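Unit 5: Good practice in sorting cells

5.2 Marking and layout. Each bin carries its own colour mark, placed where it can be read with the bin part full. Source items stay between the bins. Keep loose cables clear of the finger joints.

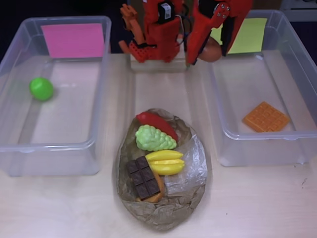

Limit grip force before the first cycle - 22 N for rigid items, less for soft ones. Log every dropped item, including those that land in the correct bin. A run is 200 picks. After 2 faults, stop and re-home the arm (see Tóth, handout 2).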